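Teaching a robot with your own two hands

I spent most of a morning in June being bad at picking up boxes. In my defense, I was doing it with a pair of plastic-fingered grippers, one in each fist, and a young engineer at Wragg was being very polite about it. "Slower," she kept saying. "Let it see what you're doing."

The "it" was a camera that rides on the gripper and looks down past the fingers, and it was the whole point of my visit. Wragg is a small robotics lab on the edge of Jenau, and the people there have spent the past couple of years on a question I find weirdly gripping (sorry!): how do you teach a robot a chore without having a robot in the room?

The old way is to sit at a set of controls and drive the arm through the job, over and over, while a computer records every joint. It works, but it's slow and the arms cost a fortune. I tried that too, at the end of the day, and it took me 14 minutes to put a lid on a box. A child would have been embarrassed for me.

With the handheld grippers you just do the chore. You squeeze, the fingers close, and the recording holds what the camera saw and how your hand moved. Later, software turns all of that into motions an arm can follow, provided the arm carries the same kind of fingers. The lab calls its version Garavance, and by the time I turned up the team had collected 2000 recordings of people handling kitchen containers.

Why containers? I asked that as well, a bit rudely. The answer is that clear plastic is horrible for machines. Depth sensors tend to shoot straight through it, or catch a shiny edge and decide the box is somewhere else entirely. A cardboard carton sits there like a good student. A see-through tub shows you the table behind it, bent a little, plus a glare that slides along as you tip it. We sort all this out without a thought, but a robot has to learn it from somewhere.

The team's hunch was that depth sensors weren't needed at all, and that plain video from right beside the fingers would do the job if there was enough of it and the people recording worked the way people normally do, tilting things and getting in their own way. Quite a bit of it looks like a mess when you scrub through it. Fingers fill half the view, everything blurs, and the box is mostly a few bright edges.
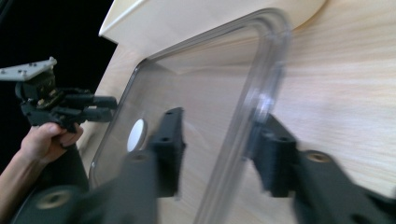
One gripper's view of a clear container, with the second gripper held in a person's hand at left.

So did it work? Mostly, yes, and the test was a fair one. The group ran 112 trials with containers the system had never met, and compared two versions of it. One had learned from tidy recordings only, made by lab staff who knew what they were doing. The other got the whole untidy pile, fumbles included. The second version did better, and the gap was widest when a box started out tipped at an odd angle. The engineers think the fumbles teach recovery - if you only ever see perfect grabs, you have no idea what to do after a poor one.

I liked that a lot, as someone who had just contributed a fair number of poor ones.

There are catches. The system still gets confused when one clear box is nested inside another, and wet plastic hasn't been tried yet. A partner group at Clustbridge plans to repeat the trials on its own arms, with its own containers and lighting, and I'd wait for those numbers before getting too excited about a robot putting away my leftovers.

My recordings went into the pile, by the way. I asked if they could be left out and was told no.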